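Hard Water and the Shared Boiler: Results of the Winter Sampling

The Munley building draws from the same municipal main as its neighbors, but the water reaching the upper floors has been measurably harder than the water at the street connection. Several tenants asked why their kettles scale up faster than those of friends two blocks away. Between November and March we took samples at the meter, at the softener outlet, and at kitchen taps on four floors.

Hardness at the meter averaged 200 mg/L as calcium carbonate, which is hard water by any of the usual scales. The softener should bring this down to a low residual before the water enters the boiler loop. At the outlet it did so for the first part of each regeneration cycle and then drifted upward. By the end of the cycle the outlet reading matched the inlet reading, meaning the resin was fully exhausted and untreated water was passing straight through.

The controller was still set to regenerate every 3,000 gallons. That figure dates from the original installation, when the two top floors were vacant and the resin was new. Resin loses exchange capacity with age, and chlorine in the supply speeds this up. 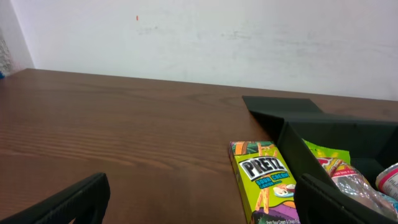

Florencia Cisternas reset the controller to a shorter interval in February and logged the outlet daily for the rest of the month. Breakthrough no longer occurs before regeneration. Salt use has gone up accordingly, and the brine tank now needs checking every week.

The boiler itself was opened for inspection at the same time. Scale on the heat exchanger was thickest near the cold inlet on the return side, where a failed mixing valve had let raw water in. The valve has been replaced. The exchanger was descaled with a citric acid solution, flushed twice, and returned to service the same evening.

Tenants in units on the east riser may see white flakes in their faucet aerators for a few weeks as old deposits come loose. Unscrew the aerator, rinse it, and soak it in vinegar overnight if the flow is still weak. Drinking water is not affected by the softener, as the kitchen cold lines branch off ahead of it. This also means that kettles will continue to scale at the old rate.

The full readings, including the conductivity logs, are in the binder in the meter room. Questions about the valve work or the new salt schedule go to Þórey Gunnlaugsson, extension 492.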